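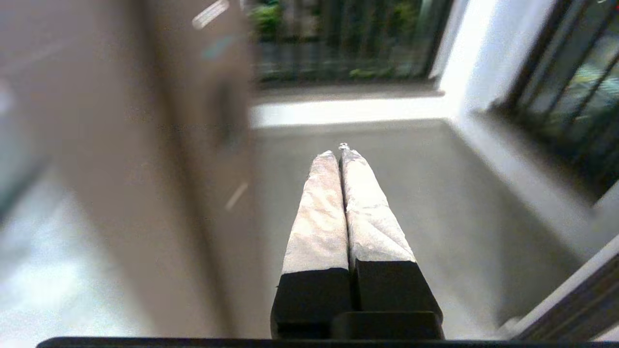 Musten is a method for estimating when a parallel gripper has closed, using only the wrist camera and the commanded finger width. It was developed for grippers whose fingers have been wrapped or padded after calibration, where the width reported by the encoder no longer matches the gap at the tips. The fingers on our arm carry a crinkled, pale covering over the upper part, with the black blocks left bare below it. Creases in the covering change how the fingers look to the camera, and much of the method deals with that. The questions below come from groups running the released code.

Which part of the finger does the estimator use?

Two image regions per finger: one on the covered tip and one on the bare block. The block region gives finger position, since its outline is stable. The tip region gives the remaining gap. If your fingers are covered all the way down, the block region has nothing to lock onto and the estimator will refuse to start.

Do I need to retrain after replacing the covering?

No, but you do need to rerun the reference sweep. The sweep opens and closes the empty gripper 11 times and stores the tip outline at each width. Old references applied to a new covering are the most common cause of bad output reported to us.

Does the background matter?

Less than we expected. The reference sweep can be done in any room. Strong backlight from a window is tolerated as long as the tips are not saturated. Large blurred surfaces close to the lens are masked by a sharpness threshold (blur_min in the config file). If a nearby door or panel fills more of the view than the mask allows, the estimator returns "no reading" and holds the last valid value.

How does it compare with the Treltosov baseline?

On bare fingers there is no useful difference. On covered fingers, Musten had a lower closing error in every condition we tested except thin transparent film, where the baseline was better. We have not found the cause. The per-condition tables are in the Clarkness repository under results/closing.

Can it detect a grasped object?

Only indirectly. It reports the gap. A gap that stops shrinking while the commanded width keeps falling is flagged as contact, but folded covering material between the tips produces the same flag. Use a force signal if you need to separate the two.

Is the Ndlovu gripper supported?

Not in version 2. Its fingers rotate as they close, and the current model assumes straight travel.

Who maintains the code?

Aled Howells. Include the config file and the sweep log with any bug report. Reports without a sweep log are closed.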